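Descaling with Citric Acid: Strength, Temperature and Disposal

4 min read

Limescale is mostly calcium carbonate. It dissolves in acid because the carbonate breaks down to carbon dioxide and water, leaving a calcium salt. Which calcium salt you get decides whether the job goes well. Acetic acid gives calcium acetate, which stays in solution at any strength used in a kitchen. Citric acid gives calcium citrate, which is only sparingly soluble and can settle back on the surface as a white film that is harder to remove than the original scale.

Citric acid is still the better choice for most jobs. It has no smell, it stores dry, and it holds on to dissolved metal ions while there is an excess of acid. The film appears when the acid is nearly used up or when the solution is boiled.

Mixing

For a kettle, dissolve 20 g of citric acid powder in 1 liter of warm water. For a shower head with visible crust, use 100 g per liter. Add the powder to the water and stir until clear. Food-grade anhydrous powder and the monohydrate are both suitable; the monohydrate is slightly weaker by weight, and the difference can be ignored here.

Weigh it. A tablespoon of fine powder and a tablespoon of coarse crystals do not hold the same amount.

Temperature

Work at 120 °F, or whatever the hot tap delivers near that. The reaction is slow in cold water. Do not boil. Calcium citrate is less soluble hot than cold, so a boiling kettle full of citric acid is where most reports of "white sand" come from. If the film has already formed, drain, refill with fresh cold solution at kettle strength, and leave it overnight.

Contact time

Fizzing shows that carbonate is dissolving. When it stops and scale remains, the acid is spent or the remaining scale is not carbonate. Replace the solution once. If the second batch does not fizz, the deposit is probably silicate or gypsum, and more acid will not help. Scrape with a plastic edge.

Surfaces

Stainless steel, glass and most plastics tolerate the kettle solution for an hour. Do not use it on marble, limestone, terrazzo or cement grout, all of which contain carbonate and will etch. Keep it off aluminum, zinc plating and enamel that is not marked acid-resistant. Brass may turn pink where zinc has been leached from the surface; rinse early.

Never combine any acid with bleach. The mixture releases chlorine gas. This includes using one directly after the other in the same drain or toilet bowl without a full flush between them.
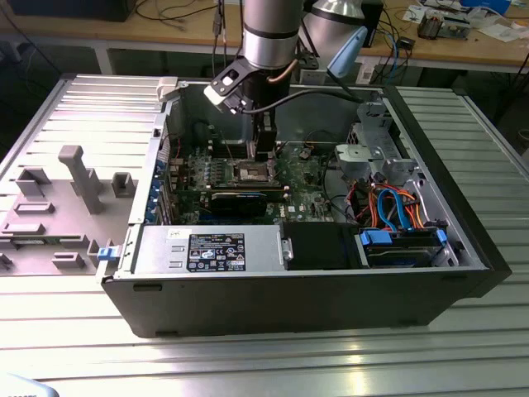 Caltetham, March

Water here averages hard to very hard, and the Penrose side of town is harder than the Prellden side. A kettle on Penrose water needs treatment monthly. On Prellden water, every third month is enough.

Neutralizing and disposal

Spent kettle solution can go down the sink with running water. For a full bucket at the stronger mix, add baking soda a spoonful at a time until it no longer foams. Use a container at least twice the volume of the liquid. Sodium citrate is what remains, and it is harmless to pipes and septic systems.

Storage

Keep the dry powder in a screw-top jar. It takes up moisture and cakes; caked powder works normally once crushed. Mixed solution grows mold in a few weeks, so make only what the job needs.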